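Dormir avec une maladie chronique : astuces pour la chambre et la maison

Par Maksym Lytvynenko
Mis à jour le 31 juil. 2020

Quand on vit avec une fatigue qui ne passe pas, la maison devient un endroit où l'on dépense de l'énergie sans s'en rendre compte. Se relever pour un verre d'eau, chercher une boîte de comprimés à deux heures du matin, changer des draps trempés de sueur : chaque geste compte. J'ai rassemblé ici ce que j'applique chez moi et ce que des lecteurs m'ont écrit au fil des mois. Ces conseils concernent l'organisation du logement. Pour un traitement ou un symptôme nouveau, voyez votre médecin.

Le lit et les draps

Faites le lit en couches. Posez une alèse, un drap-housse, puis une deuxième alèse et un deuxième drap-housse par-dessus. En cas de sueurs nocturnes, il suffit de retirer la couche du dessus et de se recoucher. L'opération prend deux minutes, contre un quart d'heure pour refaire un lit complet, et elle peut se faire sans réveiller toute la maison.

Gardez un t-shirt de rechange et une petite serviette sous l'oreiller ou dans le premier tiroir de la table de chevet. Pas dans l'armoire.

Remplacez la grosse couette par deux couvertures légères. Une couette pour lit double est pénible à secouer, lourde à rentrer dans la machine et longue à sécher. Deux couvertures en coton se lavent séparément et se règlent mieux selon la température. En décembre, j'en ajoute une troisième, pliée au pied du lit, que je peux remonter avec le pied.

Pour la housse de couette, si vous y tenez, retournez-la à l'envers, glissez les mains dans les deux coins du fond, attrapez les coins de la couette à travers le tissu et laissez retomber. Asseyez-vous au bord du lit pour le faire.

La table de chevet

Choisissez une table à la hauteur du matelas, ou légèrement plus haute. Une table trop basse oblige à se pencher et à forcer sur l'épaule. La mienne est une Cekwood à un tiroir, réglée à 65 cm du sol, et j'ai collé une bande antidérapante sur le bord pour que le téléphone ne tombe pas.

Ce qui doit s'y trouver le soir :
- une gourde fermée, plus sûre qu'un verre
- les médicaments de la nuit et du réveil, dans un pilulier
- une lampe qui s'allume au toucher
- un biscuit sec ou une compote, si le traitement se prend en mangeant
- un carnet et un crayon à papier (un stylo à bille n'écrit pas quand on est allongé)

Tout le reste va dans le tiroir. Une surface encombrée se nettoie mal et finit par ne plus être nettoyée du tout.

Nettoyer les surfaces sans s'épuiser

Un chiffon en microfibre humide suffit pour la poussière de tous les jours. Je le passe d'abord en haut, puis en bas, toujours dans le même sens, et je le mets directement au panier de linge. J'en ai une pile dans chaque pièce, ce qui évite les allers-retours.

Pour les taches de thé ou de sirop, posez le chiffon mouillé sur la tache, attendez cinq minutes, essuyez. Frotter fatigue le poignet et raye parfois le revêtement. Si la tache résiste, un peu de savon noir dilué dans de l'eau tiède en vient à bout le plus souvent. Rincez ensuite, le savon noir laisse un film qui retient la poussière.

Beaucoup de personnes malades supportent mal les odeurs. Évitez les sprays parfumés dans la chambre et ne mélangez jamais de vinaigre avec de l'eau de Javel : le dégagement de chlore est dangereux. J'ai longtemps acheté un nettoyant sans parfum de chez Rololent, puis je suis revenu au savon et à l'eau. 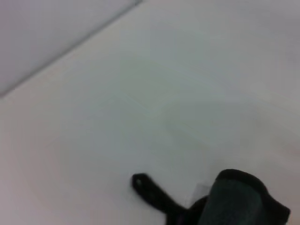 À quel moment de la journée vaut-il mieux préparer son pilulier ?

Le moment où l'on a les idées les plus claires, qui est pour beaucoup de gens la fin de matinée. Remplissez-le pour une semaine entière, assis, avec l'ordonnance sous les yeux, et faites une seconde vérification avant de refermer les cases. Le soir, la fatigue favorise les erreurs et les doublons.

La cuisine des mauvais jours

Mettez à hauteur de hanche tout ce qui sert quotidiennement : une casserole, deux assiettes, deux bols, les couverts, l'ouvre-boîte. Le haut des placards peut garder le moule à gâteau et le service de famille.

Un tabouret haut devant le plan de travail change beaucoup de choses. Vérifiez qu'il a un repose-pieds et des patins en caoutchouc. On épluche, on coupe et on fait la vaisselle assis, les pieds posés.

Quand vous cuisinez un jour correct, doublez les quantités et congelez en portions individuelles. Une lectrice de Stostcombe congèle sa soupe dans des moules à muffins, démoule les palets et les range dans un sac : elle en prend deux ou trois selon l'appétit. Notez le contenu et le mois sur le sac, au feutre, avant de le remplir. Sur du plastique froid et humide, l'encre ne prend pas.

Pour les bocaux qui refusent de s'ouvrir, passez le couvercle sous l'eau chaude, puis saisissez-le avec un gant de ménage en caoutchouc. Une fois ouvert, ne le resserrez pas à fond.

La lumière et le bruit

Une veilleuse à détecteur de mouvement dans le couloir permet d'aller aux toilettes sans allumer le plafonnier. Placez-la bas, près de la plinthe. Choisissez une lumière chaude et faible.

Pour les rideaux, inutile d'acheter des modèles occultants si le budget est serré. Une doublure en tissu foncé, fixée avec des anneaux à pince sur la même tringle, fait presque le même effet. Laissez-la descendre un peu plus bas que l'appui de fenêtre. Le jour qui passe sur les côtés se bloque avec une bande autoagrippante.

Contre une porte qui claque, collez deux petits feutres pour pieds de chaise sur le montant. Contre le réfrigérateur qui vibre, vérifiez d'abord qu'il est de niveau – un pied vissé d'un demi-tour de trop suffit à faire trembler toutes les bouteilles.

Les papiers médicaux

Un classeur à intercalaires, un seul, posé debout près de l'entrée. Ordonnances en cours devant, résultats d'analyses ensuite, comptes rendus derrière, remboursements à la fin. Le mien contenait jusqu'à 271 feuilles avant que je ne fasse le tri, et j'étais incapable d'y retrouver quoi que ce soit pendant une consultation.

Gardez tout de même les anciens comptes rendus, dans une boîte à part. Sur la première page du classeur, inscrivez en grand les traitements, les doses, les allergies et un numéro à appeler. Mettez-en une copie dans votre sac.

Pour les rendez-vous, j'utilise un calendrier mural Hwang à grandes cases. Je n'y note qu'une chose par jour, et je barre le lendemain de chaque consultation pour ne rien y prévoir.

Prochaine page : laver et sécher le linge quand on ne peut pas porter de charge.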